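Week 9: Action Chunking and Two-Arm Control
Lerkholm Robot Learning, Saturday section

This is my favorite week of the course, so bring coffee and questions. Last week each policy put out one command at a time. This week it puts out a whole chunk, a short run of future joint targets for both arms, and then we argue over how much of that chunk to trust.

Our task family is bread and bags. It sounds easy until you write the controller! A roll and a bread stick need different gripper widths, and a paper bag with twisted handles gives you thin geometry that depth sensing hates. 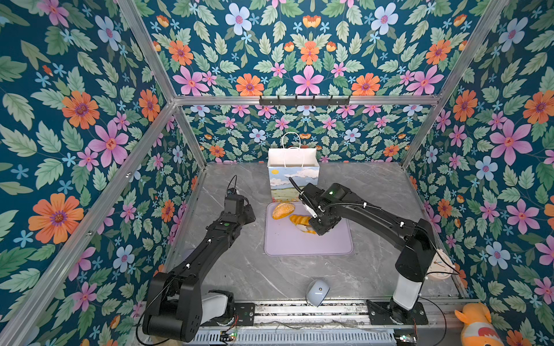
Part 1. Blending overlapping chunks

Suppose you ask for a new chunk before the old one is used up. Now you have two answers for the same time step. Averaging them with decaying weights gives smooth motion, and it's lovely to watch, but if one chunk goes left around the bag and the other goes right, the average goes straight into it. Keep that case in mind for the homework.

Run the Niltthorpe replay tool on episode 1811 and then on episode 1941, blending off first, blending on second. Plot both wrists on one time axis. Look hard at the moments when one arm holds still while the other moves, and check whether the still arm really is getting still targets.

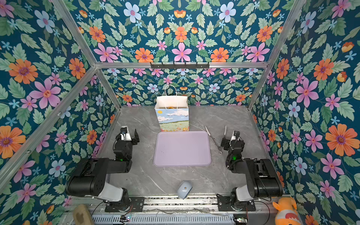
Small jitters in those targets often come from the policy copying operator noise, and a low-pass filter will hide them at the price of lag. Try a few cutoffs and see where the lag starts to hurt your grasps. Anything slower than 800 ms end to end goes back for another try.

Reading: Amaral notes, the section on receding horizons. Upload plots and code to Edex before the next section.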